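Section 4. Setting Up the Two-Arm Unloading Station

This section applies to teams in the Tinby Student Automation Program who have completed Section 3 and hold a signed bench card. It covers preparation of the station, the first powered check, and the practice unloading run. Teams preparing for the July round at Abugri Hall should complete the whole section at least once before requesting a scored attempt.

Revised 2022-06-02. Replaces all earlier printed copies.

4.1 Before you begin

Each team works with a lead, an operator and a spotter. The lead reads the steps aloud. The operator is the only person who may use the control tablet. The spotter stands within reach of the stop button and has no other duties while the arms are powered.

You will need:
The Cliltex control tablet, fully charged
The station key
One large open carton and the small cartons listed on your task sheet
Foam pads for the bottom of the large carton
The printed zone signs and their stands
Cable ties and a flat screwdriver
Your team's run log

Tie back long hair and remove lanyards, scarves and loose jewelry. Sleeves should be fastened or rolled above the elbow.

CAUTION: Do not enter the working area of either arm while the station key is in the ON position, even if both arms are still. An arm that is waiting for a command can move without warning.

4.2 Checking the arms

1. Turn the station key to OFF and give it to the lead.
2. Inspect the outer cable on each arm from the base to the wrist. The cable should follow the arm closely and leave a loop of slack at the wrist.
3. Check every cable tie. Replace any tie that slides when pushed with one finger.
4. Open and close the gripper fingers by hand only if the release lever has been pulled. If the fingers resist, stop and call the bench supervisor.
5. Wipe the finger pads with a dry cloth. Do not use cleaning fluid.
6. Confirm that the mounting screws at the gripper are tight. Students may tighten these screws but may not remove them.

NOTE: The slack loop is often tied down by teams who want a neater arm. Leave it free. A loop that is pulled flat will strain the connector when the wrist turns, and the repair will be charged against the team's bench time.

4.3 Preparing the cartons and zones

1. Place the large carton in its marked position with the flaps folded fully outward. Flaps left standing upright on the side nearest the arm will be struck during the approach.
2. Lay one foam pad flat on the bottom of the carton.
3. Load the small cartons according to the task sheet. For level 1, all cartons stand upright. For level 2 and higher, at least one carton is set at an angle.
4. Place the zone signs. The sign must face the operator and must stand outside the path of both arms.
5. Photograph the layout and attach the picture to the run log.

Teams sharing a bench with the Sillano exchange group may use signs in either language. The wording must match the zone name stored in the tablet – if the two differ, the judge will go by the tablet.

4.4 First powered check

1. The spotter confirms aloud that the area is clear.
2. The lead returns the key to the station and turns it to ON.
3. The operator selects STATION, then TWO ARM, then CHECK.
4. Wait for the tablet to show READY for both arms. This can take almost 27 seconds after a cold start.
5. The operator moves each arm in turn to its home position at slow speed.
6. The spotter presses the stop button while the second arm is moving. Both arms must halt. If either one continues, turn the key to OFF and report fault 217.
7. Release the stop button, clear the message on the tablet, and repeat step 5.

Do not skip step 6. A run log without a recorded stop test will not be accepted for scoring.

4.5 Practice unloading run

1. The operator selects UNLOAD, then PRACTICE. Speed is limited in this mode and cannot be raised.
2. Bring the first arm to the hover point over the carton to be lifted. Keep the second arm back until the first has a firm grip.
3. Pause at the hover point. The lead checks the alignment of the fingers and says "clear" or "back."
4. On "clear," the operator lowers the gripper and closes it.
5. Lift straight up until the carton is above the rim of the large carton, then move it across to the unloading zone.
6. Set the carton down, open the fingers, and raise the arm before moving it sideways.
7. Repeat for each remaining carton. 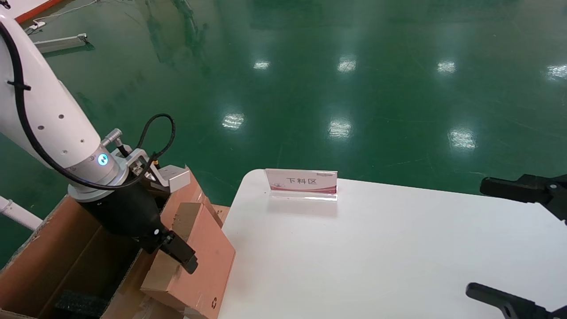

Alignment at the hover point decides most practice runs, and teams should give step 3 as much time as they need. Check the gripper from the front and from one side before giving the command to lower it. A small carton leaning against the side of the large one, as the tan carton does under the white arm, calls for particular care: the fingers should be turned to match the angle of the carton before they descend. The sign reading 下料区 marks the unloading area on the table and should be kept clear of the carton path.

CAUTION: If a carton slips, do not reach for it. Let it fall, stop both arms, and turn the key to OFF before anyone steps forward.

4.6 Common faults

Fault 124 – gripper closed without load. The fingers missed the carton or closed on a flap. Raise the arm, return to the hover point and align again.

Fault 217 – stop test failed. Do not attempt another run. The bench is withdrawn from use until it has been inspected.

Tablet shows READY for one arm only. Turn the key to OFF, check the connector at the base of the other arm, and begin again from 4.4.

4.7 Closing the station

1. Return both arms to the home position.
2. Turn the key to OFF and hand it to the bench supervisor.
3. Remove the small cartons and store them flat if they are damaged.
4. Coil loose cables and lift them off the floor.
5. Complete the run log. All members of the team must sign it.

Questions about bench cards should be sent to Aisyah Nair, Program Office. Fault reports and requests for replacement parts go to Salamatu Bonsu, Bench Supervisor. Scored attempts are covered in Section 5.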